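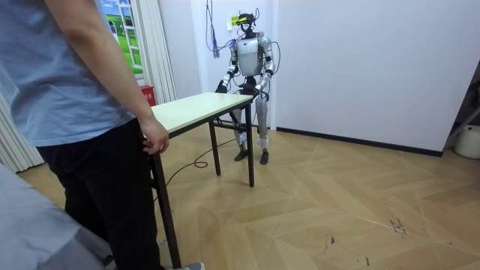 Vondia Supplement Label Set

Text and serving data transcribed from the printed labels of mineral and vitamin supplements sold over the counter. Each row is one product in one package size. The set holds 3002 rows and 27 columns and comes as a single CSV file, with a second small file for units.

Maintained by Elba Zapata and Martim Rocha. Last full release 26 August 2023.

What is in it

The labels were collected from shelves in and near Todthorpe: pharmacies, grocery stores, two health food shops and one pet store that also carries a rack of human products. Collection ran for 365 days, so seasonal items such as winter vitamin D and summer electrolyte tablets are both in the file.

Only tablets, capsules, softgels, powders and liquids are included. Bars, teas, gummies for children under four and anything sold by prescription were left out. Protein powders are included only if the label carries a supplement facts panel instead of a nutrition facts panel.

No prices. We had them in an early draft and they were out of date before the file was checked, so the column was dropped.

Files

labels.csv: the main table, UTF-8, comma separated, one header row
units.csv: every unit spelling found on a label and the unit we map it to
CHANGES.txt: what changed between releases
LICENSE.txt

Main columns

product_id: a string, stable between releases. Do not treat it as a number, as leading zeros matter.
product_name: as printed on the front of the package, in the original capitals.
form: tablet, capsule, softgel, powder or liquid.
release_type: immediate, extended, enteric or not_stated. Filled in only from words on the label. If the front says "slow release" and the back says nothing, the value is extended.
serving_size and serving_unit: from the facts panel.
servings_per_container: as printed. Powders often say "approx." and we keep that in servings_note.
ingredient_name: the active ingredient, using the wording on the panel.
ingredient_form: the salt or compound, for example citrate, oxide or picolinate. Empty where the panel does not say.
amount and amount_unit: per serving, not per tablet. See Known problems.
other_ingredients: the full line of fillers, coatings and flavors as one text field.
warning_text: everything printed under a warning or caution heading.
directions_text: the suggested use, word for word.
entered_by and checked_by: initials.

The remaining columns hold notes, package details and the flags set during checking. They are listed with their allowed values at the top of CHANGES.txt, which is an odd place for them but the loading script expects to find them there.

Products with several active ingredients have them in the same cell, separated by a vertical bar, and the amount and amount_unit cells follow the same order. A multivitamin can run to a very long cell. Spreadsheet programs will open the file, but they tend to turn some of the amounts into dates. Import those columns as text.

How the labels were entered

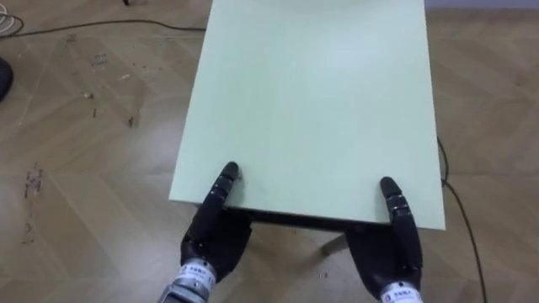
Each label was typed in by one person and checked by another working from the package, with the typed row hidden until the end. Abelardo Paredes and Minttu Lindqvist did most of the typing. If you are adding rows, work with one package at a time and clear away the rest, since a bottle of zinc gluconate looks very much like the bottle of zinc citrate next to it. A plain, matte top with nothing on it, like the pale green one in the picture, suits the job well, but keep shiny labels away from any part that catches the light the way the far end does there. Foil labels and clear plastic sleeves are the worst for this. Turn the package all the way around before you start typing, as warnings are often printed on the side seam.

Where typist and checker disagreed, the package was read a third time by Ju-won Son, whose reading stands. These rows have the value third_read in check_flag. Most of the disagreements were over decimal points and over whether a small "m" or the Greek letter mu had been printed before the "g".

We did not correct labels. If a label says "magnesuim", the file says "magnesuim". If a daily value percentage does not match the amount printed beside it, both stay as printed and the row gets the flag dv_mismatch.

Units

Vitamin A, D and E labels use both international units and metric units, and some print both. The amount column holds the metric figure where there is one. The other figure goes in amount_alt. We do not convert between them, as the factor for vitamin A and E depends on the compound and many labels do not name it.

For minerals, the amount is the elemental amount if the panel makes that clear. If the panel gives the weight of the whole compound, elemental is set to no. If you cannot tell from the label, it is set to unclear, and there are more of those than we would like, mainly among magnesium products.

Known problems

Serving sizes of two or three tablets are common. People using the Bustos loader have read amount as the strength of a single tablet and got figures that were too high. Divide by serving_size first.

Probiotic rows are thin. Labels give counts at time of manufacture, at expiration, or with no time stated, and we only added a column for this late. Treat count_basis as incomplete.

Herbal extracts are listed by the name on the panel. The same plant can appear under a common name, a Latin name, or both, and there is no lookup between them yet.

In 12 rows the lot sticker covered part of the warning text. The missing part is marked with [covered] and was not guessed at.

A few products were reformulated during collection. Both versions are kept, with separate ids, and linked through replaces_id.

Brand names with accents were damaged in the first release. This was fixed, but if you have an old copy, the join on brand_name will fail on those rows. Join on product_id.

What it should not be used for

The file records what labels say. It does not record what is in the package, and no product was tested. Please do not use it to rank brands by quality or to work out a dose for a person. Directions differ between products with the same ingredient, and the wording in directions_text has not been reviewed by a pharmacist.

It is also a poor guide to the market as a whole. Large chains stock more of their own store brands than small shops do, and those brands are heavily represented here. Online-only products are missing.

Good uses so far have been unit parsing, checking label readers against hand-typed text, and teaching. The Radon parser uses the other_ingredients column as test input, mostly for nested brackets.
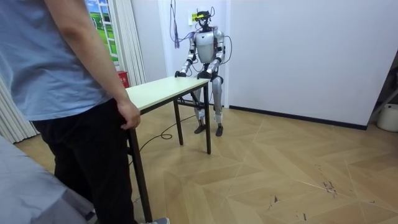 Loading the file

Read every column as text and convert later. In most tools this is a single setting. Empty cells mean the label did not give the information. The word none means the label stated there was none, as in "allergens: none". Many tools turn the word none into an empty cell without asking, so turn off automatic missing value detection.

Line breaks inside warning_text are kept and the cell is quoted. If your row count is higher than it should be, your reader is splitting on those.

Reporting errors

Send the product_id, the column, what the file says and what the package says. A sharp photo of the panel helps. Please do not send corrections taken from a store web page, as web pages often show an older label. Martim goes through the reports in batches and the next batch is due in September.

New products are welcome if the whole label can be read and the form is one of the five listed. Leave product_id blank and we will assign one.

License and credit

Free to use and share, including in paid work, with credit to the Vondia Supplement Label Set and the release date of the copy you used. Product and brand names belong to their owners. If you change any values, say so and rename the file.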